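The Slow Chemistry of a Pink Mark

White furniture sells well and ages badly. Most of the complaints that reach manufacturers concern color, and a large share of those involve a mark the owner can't trace to any spill. The industry term is dye migration, and a small testing shop called Workska has spent much of the past two years measuring it.

The mechanism is simple enough. Many soft coated surfaces contain plasticizers, small oily molecules that keep the coating flexible. Some textile dyes dissolve in those oils more readily than in water. When a dyed fabric rests against the coating, loose dye can cross the boundary and keep going. A cloth and soap remove what is on top. They do nothing for what has moved inside.

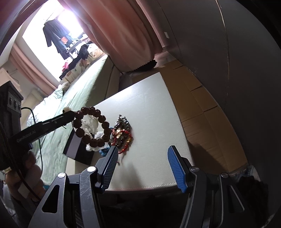
White surfaces with a leather-like look are a common choice for small rooms.

Margit Kozma runs the migration bench at Workska. Her method is an old one: a square of dyed cloth is laid on a coated sample, a weight goes on top, and the stack sits in a warm cabinet. The samples are then graded against a gray scale under fixed light. In the current series she has put 486 samples through the cabinet, drawn from 17 coatings.

“Heat matters more than pressure,” Kozma said. “People picture someone rubbing a pair of jeans across a chair. A folded towel left near a radiator does more.”

Her results bear that out. Doubling the weight on a sample moved the grade very little. A modest rise in cabinet temperature moved it by a full step for most of the coatings. Red and pink dyes were the worst performers – they are often poorly fixed in cheap cotton, and the eye picks up a weak red on white sooner than a weak blue.

Time behaves less predictably. Some samples stained early and then stopped, which suggests that the supply of loose dye had run out. Others showed nothing for the first 300 hours and then darkened steadily. Kozma suspects a thin topcoat in those cases, one that slows the dye but does not block it. Cross sections are being cut to check.
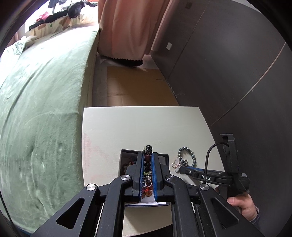 Topcoats are where most of the money is going. Hevlow, which supplies coated sheet to furniture makers, now applies a hard barrier layer to its palest grades. The layer works in the cabinet. It also cracks when the sheet is folded tightly, and dye follows the cracks, so the company limits the grade to flat panels and gentle curves. Fallidis took the other route and changed the plasticizer to a larger molecule that carries less dye. Its sheet is stiffer in the cold and costs more to make.

Neither approach helps with furniture already sold. Solvents strong enough to draw dye back out will also pull plasticizer, leaving the surface brittle. Peroxide creams lighten some reds over several days, with mixed results on blues. Kozma's own trials with strong light faded the dye and yellowed the coating at nearly the same rate.

The next series begins in March and will use laundered cloth, with each fabric washed before it goes under the weight.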